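The Ferry to Ilari

The ferry to Ilari left at six in the morning and again at two, and my brother had told me to take the two o'clock because the early one was always full of feed sacks. I took the early one. I had been awake since three anyway.

Our father had died in May, on the mainland, in the hospital at Gorkik. By then he had not set foot on the island in nine years, but the house was still his, and the man from the land office wanted somebody to walk the boundary and sign. My brother had a bad hip and a job. I had neither, so I went.

The fare was 90, up from 60 when I was last aboard. I sat on the left side, out of the wind, and ate a boiled egg. An old woman across from me had a goat on a rope. The goat slept the whole way.

The house was smaller than I had been keeping it. I suppose everyone finds that. The door had swollen and I had to put my shoulder to it, and then I stood in the kitchen and could not think what a person does first. I opened the window over the sink. I ran the tap until it stopped coughing. Then I went up and looked in the chest at the foot of his bed.

He had folded everything. He had been in the merchant navy for two years as a young man, and it was the one habit he kept from it. Sweaters on the left, work clothes on the right, a bar of soap in each corner gone hard as slate. I took the things down one at a time to sort them for my brother, who is the same size, and for the church box.
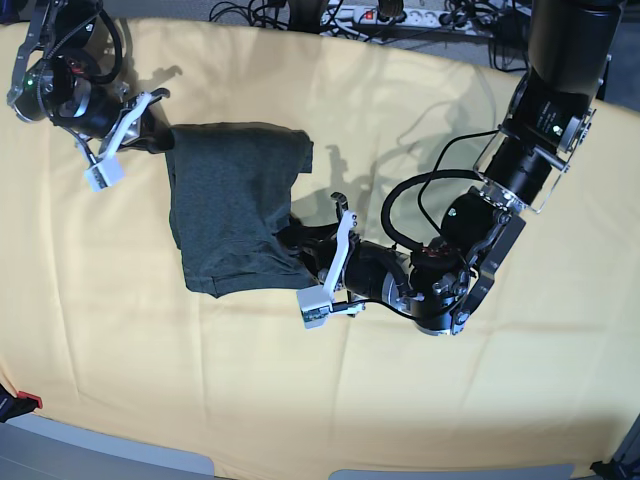
A dark garment, folded, on a yellow cloth.

It took most of the morning. I found 500 in old notes inside a sock, the kind with the lighthouse on them, which the bank at Gorkik stopped taking before I was married. I found a receipt from Bruster's for a pump, 2,395, marked PAID IN FULL and underlined twice. I remembered that pump. We had gone without meat one whole winter on account of it, and my mother had said she hoped it tasted good.

At noon the man from the land office came up the path in city shoes. He had a map in a tube and he was younger than my son. We walked the line together. On the north side there was supposed to be a stone with a cross cut in it, and it was not where the map said. He wanted to put down a new marker and go on.

"It's in the ditch," I said.

"How do you know?"

I knew because my father had moved it. He had moved it in the year of the pump, at night, with a crowbar and my help, four paces into the neighbor's field, so that the spring would be ours. I had held the lamp. I was eleven. Later the spring dried up on its own, and one day he went out and rolled the stone into the ditch and never talked about it.

I did not tell the man all of that. I told him frost moves stones. He wrote it down.

We got into the ditch, he in his shoes, and pulled the nettles back, and there it was on its side with the cross facing up. He asked me where it should stand. The neighbor's house was shut up too by then. Their children had gone to Tam, and there was no one to care about four paces of thistle one way or the other.

I paced it out from the wall. I put him back where the stone had been when I was ten.

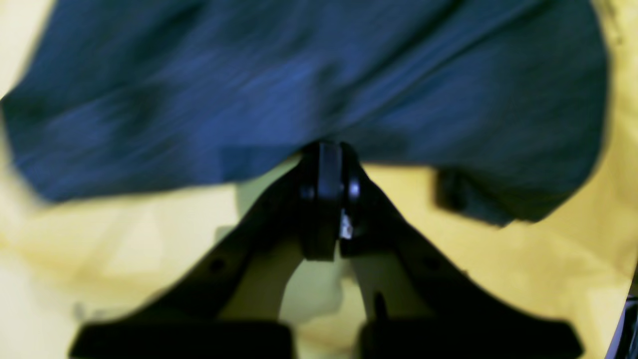

He drove in a peg with an orange ribbon and said a crew would set the stone upright before the fall. Then he told me what the land office thought the place was worth, 4,000 for the house and field together, and watched my face to see whether I was insulted. I said that sounded fine. I signed in three places on the lid of the well.

He caught the afternoon boat. I had meant to go with him, but the bundle for my brother was not tied yet and I still had the stove to look at. I watched the boat from the upstairs window. After it cleared the point I went down and made tea without milk, and then I went out and sat on the wall until it was too dark to see the ribbon.

Comments

marsh_hen
The goat slept the whole way. I read that line to my husband.

Dolphin44
Did she ever mean to tell the brother about the stone? I wanted one more page.

oldpaperback
I don't read it as a she. Could be a son. Nothing in there says which.

Dolphin44
Went back and checked and you're right. Still want the page.

tidewrack
We had a boundary stone like this on my uncle's farm and two families didn't speak over it for a generation. Good story.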